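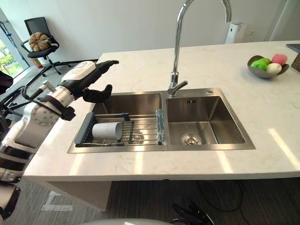
Sink with the roll-over rack out. Thread about the new Zeder album starts below, get a drink first.

Search posts, people, tags

27 September 2025

So Zeder have announced a fourth album and it is called, I'm sorry to report, (Un)Titled (Again). Two sets of parentheses. The last one had none and we were all a lot happier.

It comes out in December, the month when a record can be sure of being buried under eleven thousand versions of Let It Snow. Their label, Rundedier, says the timing is "intentional." I believe them. The last one came out during a postal strike and that was intentional too.

The basics, for those of you who still like basics: Ok-hee Maeng sings and plays guitar, Boonsong Siriwan is on drums, Samran Thongdee is back on bass after what the press release calls "a period of walking."

I have read the walking paragraph four times. It doesn't say where he walked. It does say he has new shoes.

Producer is Deepika Kurian, who did the second Varma record, the one where you can hear a door close in every song. I love that record. I also now get up to check the door every time I play it.

First single is "Mudesside," named after the town where Maeng grew up and which she has spent three albums saying she'd never write about. It's very good. Annoying, because I had a whole paragraph ready about how they'd lost it.

It starts with a minute of organ and then the drums fall down some stairs and then it's a pop song. The chorus is one word and the word is "parking." I've been singing it at the bus stop and people have moved along the bench.

Track list is up on their site. There are 8 songs. Two of them are called "Interlude" and one of the interludes is nine minutes long, so somebody over there needs to look that up.

The closer is "Tassanee," for Tassanee Kaewkla, who ran sound at the old Mudesside ballroom and by all accounts taught half the bands in the county to turn down. She also sings on it. Maeng says she did one take, asked for it quieter, and went home.

OK, formats. Deep breath.

Regular black vinyl. "Fog" vinyl, which looks like black vinyl with a cold. A cassette, for the person reading this who owns a 1994 Corolla – hi, you know who you are. And a deluxe box limited to 1,759 copies.

I asked the label why 1,759. They wrote back very politely and said that's how many boxes they had.

The box has a lyric book, a live disc and a folded map of Mudesside drawn by Siriwan. He has left off the river. Fans have already started a discussion about what the missing river means. He told a radio show he forgot it.

That discussion was at 3,458 replies when I went to bed. I have contributed two of them and I stand by one.

Tour stuff: only 3 shows so far, all in December, all in theaters with seats. I've reached the age where "all in theaters with seats" made me put a hand to my chest.

Varma are opening. Yes, together, on one bill, after the thing with the van. Both bands say the van has been dealt with. I don't know what that means either and I've asked twice.

Presale needs a code, the code comes by email if you joined the mailing list, and the mailing list form has been broken since spring. So good luck to all of us. I got mine by joining in 2016 and never once opening a message.

A few of you asked if you can start with this one if you've never heard Zeder. I'd start with the second album, side two, then the single. Skip the remix EP. I own the remix EP on two formats and I'm telling you as a friend.

Someone in the replies says "parking" is really "darling." I've listened again on the good headphones. It's parking.

Update – Maeng has posted the lyrics. It's "barking." I'm going to keep singing it my way.

Full review when I've heard the whole thing, which at the rate Rundedier answers my emails will be sometime after you have.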